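About Isley Refill

Isley Refill sells soap, lotion, shampoo and household cleaners by weight. Bring a bottle from home or take a clean one from our shelf, and we fill it while you wait. The shop opened in July with one counter and four products. We now carry 18, and most of them come in both scented and unscented versions.

Our main supplier is Aebischer, which delivers in large drums and takes the empties back on the next run. The dish soap and the glass cleaner come from Ikach, a smaller maker we have bought from since the start. Both send us a full ingredient list with every batch – ask at the counter if you want a copy.
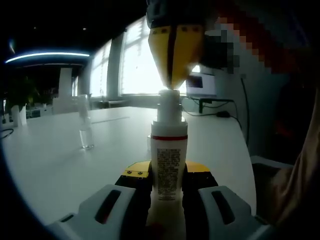 Pump bottles are what most people bring in. They work well for hand soap and lotion, but the pump has to come off and be rinsed on its own, with warm water run through it until no suds come out. Leave it to dry overnight before you bring it to us. Clear glass is a good choice for oils and anything you like to keep an eye on. We don't fill bottles that have held bleach, motor oil or pesticides.

Please leave the old label on until you get here. Our own label goes over it and shows the product, the batch and the fill date. Bottles are weighed empty first, so you pay only for what goes in.

As of September 16, 2024, we have filled 1382 bottles. We have 2 locations, the original shop in Isley and a smaller counter in Flemolmont. The Flemolmont counter does not carry laundry products yet, but you can order them there for pickup.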